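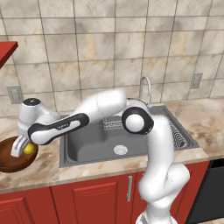
*Gray sink, red lower cabinets, white arm reaching to the left over the counter.*

**July, bread notes, batch 7**

Back to the rye starter today, and I'm glad of it after two weeks of chasing the white loaves. Gwawr left me a jar of the Serkholm culture with a note on the lid saying "feed me, I'm cross," and she was right, it smelled like nail polish when I opened it. I gave it two feeds of dark rye overnight and by 6:30 this morning it had come up nicely, domed on top and smelling of green apples again. What a relief! I was ready to write the whole jar off.

Dough as follows, for whoever picks this up next:

- 700 g flour (400 g Hinine dark rye, the rest plain bread flour)
- 19 g salt
- water by feel, wetter than you think
- a good big scoop of the Serkholm, straight after it peaks

I know "by feel" is no use to anyone, Ffion, and I can already hear you saying so. I did mean to weigh the water, but I had dough up to both wrists before I remembered the scale was switched off. Next batch I'll fill a jug first and weigh what's left in it at the end.

Mixed at 7, left it alone until the surface cracked a little and the small bubbles showed through. Rye doesn't stretch the way wheat does, so I've stopped trying to fold it, and I think the last few loaves were gummy partly from my fussing. Wet hands, into the tin, smooth the top with the back of a spoon, dust it with flour and walk away. (I went and sorted the seed drawer, which needed doing anyway. We have three open bags of caraway.)

Baked it in the Dundora oven on the lower shelf. That oven still runs hot at the back left, so turn the tin halfway through or you'll get a scorched corner like batch 5. The crust came out dark and even this time, with a nice crackle across the top, and it sounded hollow when I knocked on the bottom. I wanted to cut it right away and I didn't, and I'd like that noted somewhere.

Cut it late in the afternoon. Crumb is close and a bit damp, not gummy, and the knife came out nearly clean. Sourer than batch 6, which I like and Gwawr may not. There's still a dense line along the base, maybe half a finger thick. Either the tin was too full or it wanted longer before it went in, and I lean toward the second.

To do:

- try the same dough with a longer rise, nothing else changed
- ask Jenkins if the coarser rye is back in
- scale battery!!
- half the loaf is wrapped in the blue cloth for Ffion, please leave it for her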